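Trombridge Season Two Brings New Weapons, a Rebuilt Ranked Mode and a Smaller Download

Bisik today announced the contents of the second season of Trombridge, its online team shooter for PC and consoles. The season starts in October and will be free to everyone who owns the game. It adds seven weapons, one new map and a new version of Ranked mode, and it changes the way players earn the top weapon in each class.

Season Two takes place in the flooded lower districts of Trombridge, an area that players have so far been able to see only from the city walls. The new map, Sluice Gate, is built on three levels connected by ladders, freight lifts and a drainage tunnel. The water level drops partway through each match and opens a second route to the center. Teams that hold the pump house can decide when that happens.

New weapons

The seven new weapons are spread across all classes. Scouts get a light bow and a short-barreled pistol. Engineers get a rivet gun that can also be used to repair barricades. Guards get two heavy weapons, one of them a shield with a built-in flare launcher. Marksmen get two long rifles, including the Sisusent, the season's top reward.

The Sisusent is a bolt-action rifle with a low-zoom scope and a slow reload. Its perk, Second Breath, shortens the reload after the player moves to a new firing position. Standing still cancels the effect. The perk does not raise damage, and the rifle needs the same number of hits as other rifles in its class.

In Season One, top rewards were tied to total wins, and players who joined late had little chance of reaching them before the season ended. In Season Two, the Sisusent is unlocked at 400 Rank Marks. Marks are earned for wins, for completed matches and for class challenges, and they are not taken away after a loss. A player who does not reach 400 by the end of the season keeps the Marks earned and can finish the unlock later in unranked play, at a slower rate.

All other new weapons can be unlocked in any mode. None of them will be sold for real money.

Ranked mode

Ranked mode has been rebuilt for the new season. Matches are now played seven against seven, up from five against five, and the matchmaking system sorts solo players and full groups into separate queues during busy hours. When a queue is short of players, the game will ask before placing a solo player in a match against a group.

Placement matches have been cut. New players complete a short set of matches against opponents near their estimated level, and returning players carry over a rank based on their Season One result. Ranks will no longer drop during breaks from play, except in the highest division.

Players who leave a Ranked match early will be locked out of the mode for 15 minutes. Repeated early exits lead to longer lockouts. A player who loses connection can rejoin the same match for as long as it is running, and no lockout applies if the player returns before the end. 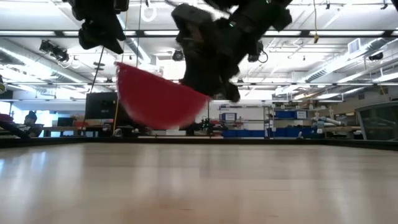
James, who has had access to the test version since the summer, said that the larger teams make Ranked feel slower in the opening stage and much busier once the water drops, and that the separate queue for solo players was the change worth waiting for. The Sisusent took some getting used to, James added, and the scope still feels a little low for the longest sight lines on Sluice Gate. Bisik will review the scope after the first weeks of live play.

Changes to existing weapons

Several weapons from Season One have been adjusted. The burst rifle has more recoil after the second burst. Shotgun damage falls off sooner over distance. Throwing knives can be picked up again by the player who threw them, including knives that have landed in water. The grappling hook now has a visible cooldown timer next to the ammo count.

Weapon perks can now be read in full from the loadout screen, with the exact values shown. Until now, some perks were described only in general terms, and players had to test them in matches. The practice range has also been updated with moving targets, adjustable distances and a damage log that can be saved and compared between sessions.

Download size and performance

The installed size of the game will be smaller after the update, even with the new map included. Duplicate texture files have been removed, and the high-resolution texture pack is now a separate optional download. Players who already use the pack will be asked whether they want to keep it when they first start the updated game.

Loading times between matches have been shortened on all platforms. On PC, shaders are now prepared during installation instead of during the first match. A new setting limits the frame rate in menus.

Accessibility

Season Two adds separate volume sliders for footsteps, voice lines and water effects. Enemy outlines can be set to any of the game's color presets, and text in the scoreboard can be enlarged. All controls, including the rejoin prompt and the map ping, can be reassigned on both keyboard and controller. Aim settings can be saved separately for each scope type.

Price and availability

Season Two of Trombridge will be available in October as a free update on PC and consoles. An optional season pass with outfits, weapon finishes and banners will be sold through the in-game store. The pass contains no weapons or perks and does not expire, so players can complete it after the season has ended.

Season One rewards will be added to the archive on the same day. Players can choose one archived reward at a time and work toward it in any mode. Servers will be offline for maintenance before the update goes live, and the maintenance schedule for each region will be posted in the game launcher.

Preloading will open the evening before launch. Full patch notes will be available from the launcher at the same time.

About Bisik

Bisik is an independent game studio that develops and publishes Trombridge. The studio runs its own servers and support desk and releases regular updates to the game between seasons.

Press materials, including screenshots of Sluice Gate and a weapon list, can be requested through the press page on the Bisik website. Review access to the Season Two test version is available on request.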